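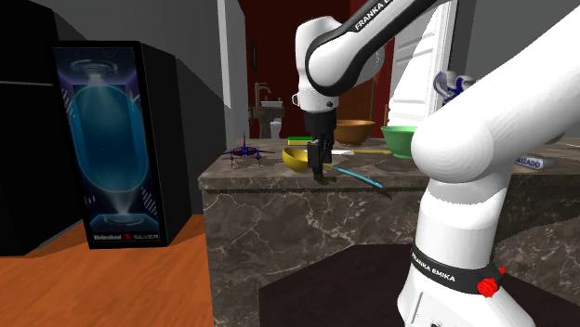

A white Franka Emika robot arm over a dark marble counter.

New on the fiction shelf: The Salt Road to Pitton

Our book of the season is a long one, and several of you have already asked whether it is worth the weight. The Salt Road to Pitton runs to 573 pages in the paperback and opens in the winter of 1764, in a river town called Mistitz, where the ferries have stopped for ice and a young widow is trying to sell her late husband's boat before his brothers find out she has the papers for it.

Her name is Lã. It is the only name she gives anybody for the first half of the book, and the author makes good use of that. The brothers call her something else, the priest has written down a third name in the parish register, and the man who finally buys the boat does not ask. He is a salt dealer named Dreden, twice her age by his own account, with a bad hip and a contract to deliver 16 barrels to the coast at Pitton before the thaw. He cannot handle a boat. She can. They leave at night, which is where the story gets going.

The author is Daichi Kawaguchi, whose first novel we reviewed in October. That one was set almost entirely in one house and some readers found it slow. This one covers a lot more ground. There is a customs post with a corrupt clerk, a fever in a village that has barred its gates, and a long stretch in the middle where the boat is frozen in and Lã and Dreden have to live on board with very little food and a deal neither of them trusts. I thought the frozen section was the best writing in the book. It goes on for 146 pages and I read it in one sitting.

Readers who come to historical fiction for the romance should know that there is one, but it takes its time. Lã and Dreden are never a couple. The love interest is a surveyor who turns up first as a voice across the ice, then as a letter, and only later as a person at the table. His letters are printed in full, misspellings and all, and you can see him losing his nerve from one to the next. When the two of them are finally in the same room they talk about drainage for most of the evening. I found it convincing, though one of our early readers said she wanted to knock their heads together.

The history is handled without fuss. Kawaguchi does not stop to explain what a salt tax was or why people went to jail over it. You pick it up from what the characters are afraid of. Food, clothing and weather get more space than kings and battles, and there is a good deal about tar, rope and how to keep a hull sound over winter. A few of the river terms sent me to the dictionary. There is a glossary at the back, but I didn't find it until I had finished, so I mention it now.

My complaints are small ones. The brothers are a bit thin, especially the younger one, who seems to be there so the elder has somebody to shout at. The last three chapters move quickly after so much patience, and one death is reported in a single line when I would have liked to be there for it. The map inside the cover leaves off the eastern branch of the river, where a fair part of the action takes place. The cover itself is a plain grey and does the book no favours.

The ending I won't give away, except to say that the matter of the boat's papers comes back, and that the parish register from chapter one turns out to be worth a second look. If you like to flip to the last page first, try not to on this occasion.

There is also an audiobook, read by two voices - one for Lã's chapters and one for the surveyor's letters. I have listened to the opening and the pace is good. The reader for the letters has a habit of dropping his voice at the end of a line, so you may want to turn it up if you listen in the car.

We will be discussing the novel in two parts. Please read as far as the end of chapter 11 for the first discussion, which is the point where the ice breaks. If you have gone further, keep it to yourself until the second. Questions we plan to start with include why Lã holds back her name for so long, and whether Dreden knew about the second set of papers when he bought the boat. I have my own opinion on the second one and have been told it is wrong.

The branch has 2 copies to lend, both on the short loan shelf, so return them promptly once you are done. The e-book can be borrowed in the usual way with your card number. If you would rather own a copy, the bookshop on the corner will order it in for members at the regular discount. Ask at the counter and give your membership number.

Short reviews from members are always welcome for the next newsletter. A paragraph or two is plenty. Send them in by 18/04/2020 and let us know whether you would like your name printed or just your initials.

Next up is a shorter novel, a lighthouse mystery set in the 1890s, with details to follow.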